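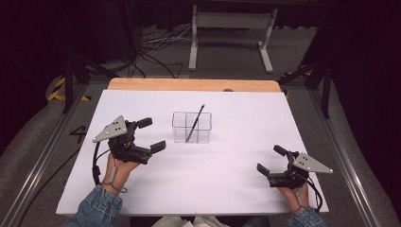 A black pen in a clear box, on a white board.

The pen that stays at home

In the town of Matero, where I have lived for eleven years, there was once a shop that sold only things for writing. It had 77 small drawers behind the counter, and each drawer had a paper label written by hand. When the shop closed, the labels were sold together with the furniture. I bought one drawer. It still says "fine, black" on the front, and I keep my stamps in it.

I began to think about handwriting again last June, when I had to fill in a form for the land office in Cononach. The form had four pages and could not be completed on a computer. After the second page my hand hurt. After the third I could not read my own street name. The clerk was kind and asked me to spell it aloud.

In my first country we learned to write with joined letters, and a bad capital letter had to be repeated for a whole line. I did not enjoy this. But I remember the letters of my classmates even today, better than I remember some of their faces. One girl made her "g" like a fish hook. A boy in the last row pressed so hard that one could read his homework from the back of the paper with the fingertips.

Last winter I took the bus to Bonsu, a village that has kept a letter-writing evening going through many winters. It starts at seven in the room above the bakery. The rule is simple: you write one letter, by hand, to a person who does not expect it, and you post it before going home. The yellow mailbox is at the corner, next to the pharmacy. In the last season the group posted 267 letters. They do not know how many were answered, and they do not ask.

I wrote to my former landlady. It took me nearly the full two hours to make one page and a half. On a keyboard I would have said more, and probably complained about the weather. With the pen I had to decide before each sentence if I really wanted it, since crossing out looks ugly and a new sheet costs time. Her reply came five weeks later, on the back of a calendar page.

The paper at these evenings comes from Vunalness, a small mill on the river that makes a slightly rough, cream sheet. It is sold in packs of 40, and it does not forgive a cheap ballpoint. Fountain pens do well on it if the ink is not too thin. For left-handed writers, a pencil is perhaps the most peaceful choice - the side of the hand gets gray, but the words stay where they are.

I have since bought two packs. One is almost finished. My "r" still looks like a "v", and the land office has sent me another form, this time with six pages.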